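Pramton Mullberg open-top metal bin: long-term review

The Mullberg is a rectangular, open-top metal bin sold by Pramton for sorting and holding loose goods. I have had one in daily use for nearly 30 months.
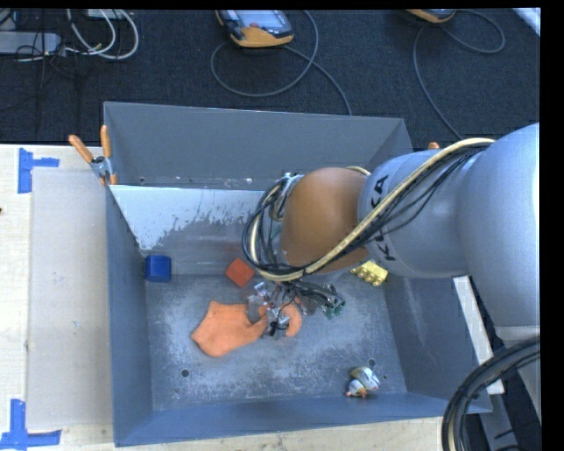

Most of what goes through mine is soft: garments, shop cloths, covers, odd lengths of fabric waiting to be graded. A few things are hard, mainly hand tools and offcuts that should have gone somewhere else. I bought the bin at the list price of $364, without the optional lid, divider or stand. Pramton had no part in this review.

Shape

The Mullberg isn't a plain box. One long wall has a sloped panel inside it, so the interior narrows toward the floor on that side. The right wall slopes too. The left wall is narrow, and the near wall is low, which makes it the obvious side to work from. Anyone comparing bins by outside size should keep the slopes in mind, as the floor is a good deal smaller than the opening.

The listing gives the opening as 36 inches on the long side. Mine measured the same with a tape. The listing doesn't give a floor dimension at all, and it should. If you plan to set a rigid tray or a carton in the bottom, ask the seller for the floor size before ordering. I didn't, and the tray I already owned rests partway up the slope and rocks.

For soft goods the slopes are useful. A cloth dropped against the high side usually slides down and ends up where it can be reached. Heavy cotton does this well. Fleece and anything with a rubber backing will stop partway and has to be pushed. Small hard parts slide quickly and collect where the slope meets the floor.

The sloped panel does cost volume. Measured against a straight-sided bin with the same opening, you will run out of room sooner. I filled the Mullberg and an old Weerakoon tub with the same pile of cleaning cloths, and the tub took all of it with space left. The Mullberg took most of it and was heaped at the high wall. For storage, that is a real drawback. For sorting, where the contents should be shallow enough to see, I count it as neutral.

Finish

Pramton calls the color slate. It reads as gray-blue on most of the bin, and the low near wall looks bluer than the rest in my lighting. The far wall is a darker, smoother gray and still looks good. The sloped panel in front of it doesn't. There is a pale, whitish patch on the upper left portion with a ragged lower edge, and below that the surface is streaked gray metal.

The floor is covered in pale scratches, with cloudy scuffing between them. The scuffs don't wipe off. I have tried dish soap, a mild degreaser and a nylon pad. Soap did as much as anything else, and the pad added fine scratches of its own.

None of this has affected how the bin works. I check for snagging by dragging an old pair of nylon tights across the floor and up the slope. They catch on nothing in the middle of the floor. They did catch once at a weld near a corner, early on, and I dressed the spot with a fine file. The listing describes all seams as finished. One of mine was finished less well than the others.

Appearance matters more if the bin sits where customers will see it. In a back room, I wouldn't give it a thought. In a showroom, I would buy something with a brushed interior, or put in a liner from the start.

The floor holes

There are 2 round holes in the floor, one toward each side. The data sheet shows them on the drawing and gives no explanation. They are large enough to lose things through. In the first month I lost a button and a marker cap, both recovered from under the stand.

For clothing and other large soft goods, the holes make no difference. For small hardware, they rule the bin out unless they are covered. I tried a push-in rubber plug, which worked until something heavy was dragged across it. A flat mat over the whole floor works better, but it will cover the surface you paid for and it needs to be lifted when you clean. Pramton doesn't sell a plug or a mat. Considering the price, a pair of blanking caps in the carton would be reasonable.

One benefit: the bin can be swept. Lint goes to the nearest hole and into a pan below. With fabric that sheds, this saves tipping the whole thing.

Visibility of contents

This is the part I expected least from and now rate highest. The floor is dull, scuffed metal, and bright items stand out against it clearly. Orange, red and yellow cloth can be picked out at a glance from across the bench. White is acceptable. Gray, navy and dark green are poor, and black socks near the holes are a nuisance.

The scuffing has helped here, if anything. When the floor was new it threw back a glare from the overhead tubes, and thin shiny fabric was hard to judge against it. The worn surface is flatter in tone. If you do any kind of visual sorting, either by eye or with inspection equipment, I would leave the floor bare and let it dull.

Reach

The low near wall lets an average adult touch most of the floor without leaning on the rim. The far corners are harder, and the left one is worse than the right, where the slope brings items toward you. Access from overhead is unrestricted. There is no cross brace, no fixed rail and no hinge hardware to work around, and this was one of my main reasons for choosing the model. Several bins I considered have a bar across the middle for stiffness. It is always in the way.

The cost of leaving it out is some flex in the long walls. Lift the bin by the middle of the rim while loaded and you can feel the metal give. Lift by the corners, or better, don't lift it loaded.

Noise

Loud. A dropped wrench rings, and the slope passes the sound straight along the wall. I stuck strips of damping sheet to the outside of the far wall and underneath the floor, keeping clear of the holes. The ring is now a thud. This took an afternoon and should be counted as part of the cost if you handle anything hard. With fabric only, noise isn't an issue.

Mounting

The bin will sit on a level bench without help, but it can creep when goods are dragged repeatedly in the same direction. I set it on a Namico low stand with a rubber top, and that stopped the movement. The Pramton stand was out of stock when I ordered and has been in and out of stock ever since. The Namico one isn't made for it and overhangs slightly at the left. I see no practical problem with that.

Check level in both directions before loading. If the stand tilts toward the sloped panel, loose items gather along its foot and the rest of the floor goes unused. A slight tilt toward the low wall is easier to work with.

Cleaning

Vacuum first, then a damp cloth. The join along the foot of the sloped panel traps lint, and the vacuum needs a narrow nozzle to get it out. I do this weekly. Dry the join afterward, as water sits there. I have found no rust so far, though the room is heated all year and I wouldn't assume the same result in an unheated shed.

Avoid solvent on the walls. A small test with brush cleaner, low on the outside of the left wall, softened the color within a minute.

Compared with the Weerakoon tub

The Weerakoon is plastic, lighter, quieter and holds more. It costs well under half as much. Its walls bow outward when full and its floor has molded ribs that catch thin fabric and make it hard to pick up anything lying flat. I replaced it because of the ribs. On a flat floor, a single cloth can be slid to the wall and lifted there. On ribs, it bunches.

If your goods are bulky and you empty the container by tipping it, buy the tub. If you take items out one at a time, the metal bin is faster to work from.

Faults, in order of importance

No floor dimension in the listing.
Uncovered floor holes, with no caps supplied.
One rough weld on my unit, fixed with a file.
Walls flex under load at mid-span.
Noise with hard goods, before damping.
Cosmetic wear on the sloped panel and floor.

Verdict

I would buy the Mullberg again for sorting soft goods at a fixed station, at the same price, and I would order damping sheet with it. I wouldn't buy it for small hardware, for bulk storage, or for any place where the interior has to stay presentable. The lid is an extra I haven't tested. The divider was on loan to me for a short time and didn't follow the slope closely enough to stop a sock from passing under it, so I sent it back.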